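Grerkow 77-Piece Precision Screwdriver Set: my review after most of a year

I bought this in January with some birthday money, after the third cheap set in a row chewed up a screw on my glasses. I'd been borrowing Hefin Pugh's posh German ones up to then and I think he was getting a bit tired of me turning up at teatime to ask for them back again.

So, the Grerkow. It's 77 pieces, most of them little bits that slot into one handle, and it comes in a flat grey case about the size of a paperback, only heavier. I paid £24 at Ledport, the hardware place by the bus station, and I've seen it a couple of quid cheaper online since (typical!).

The case

Let's start with the bit I like least. The lid is held by magnets, and they're fine if you keep it flat on a shelf. Chuck it in a rucksack and they are not fine. I opened my bag on the train to Myfanwy's and there were bits in my sandwiches, in my purse, everywhere. I got all of them back except one tiny triangle-shaped one, and I've never needed it, so no tears there. A thick elastic band round the middle has sorted it.

The sizes are printed under each slot in pale grey on dark grey. I'm fifty-odd and I need a torch to read them. Gyu-bin, my lodger, is twenty-three and he needs a torch to read them too, so I don't feel so bad.

The handle

Lovely. Really lovely! The end cap spins freely so you can rest your palm on it and turn with your fingertips, and it does it smoothly, with no gritty feeling. It's a bit slim if you've got big hands. Volkan Bilgin next door had a go at tightening his clarinet keys with it and said he'd want something fatter for a long job, but for clarinet keys it was just right.

There's a bendy extension as well. I thought it would be a gimmick and I've used it loads, mostly for the back of the oven clock, where you can't get a straight line on anything.

What I've used it on

Glasses, obviously, mine and half the choir's. The battery door on the kitchen scales. A wind-up tin mouse that belonged to my mum. Two door handles, though that was pushing it, and a proper big screwdriver would have been quicker. Eirlys Trevor brought round a sewing machine with a stuck bobbin cover and the short flat bit did that in seconds, after she'd been at it all weekend with a butter knife.

I've tried it on old computers too. Most of the screws you'll meet inside a desktop are ordinary crossheads, and the bigger ones in the set manage them, but the handle is light for it and you have to lean on it a bit. For anything holding a big metal box in place I'd go up to a full-size driver.
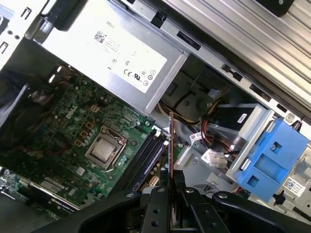 The bits themselves

The crossheads have held up very well. I've used the middle one more than all the others put together and the tip still looks crisp. The flat ones are softer. I've put a small twist in the narrowest, and yes, I was using it to get the lid off a tin of paint, so I can't really moan.

The star-shaped ones fit snugly, and they grip the screw well enough to lift it out with one hand. The magnet in the shaft is strong, too. I dropped a glasses screw on the carpet in October and found it by waving the driver about like a metal detector.

Against the Humphreys set

My sister has the Humphreys one, which costs nearly double. Its case is miles better, with a proper catch and white numbers you can read. The handle is nowhere near as nice, though, and she's got no bendy extension. I'd still pick mine. If Grerkow ever pinch that catch I'll buy a second set for the car.

Marks

Handle, full marks. Bits, very good, apart from the narrow flat ones. Case, poor, buy an elastic band. Overall I'm giving it 4 out of 5, and Hefin has finally had his back for good.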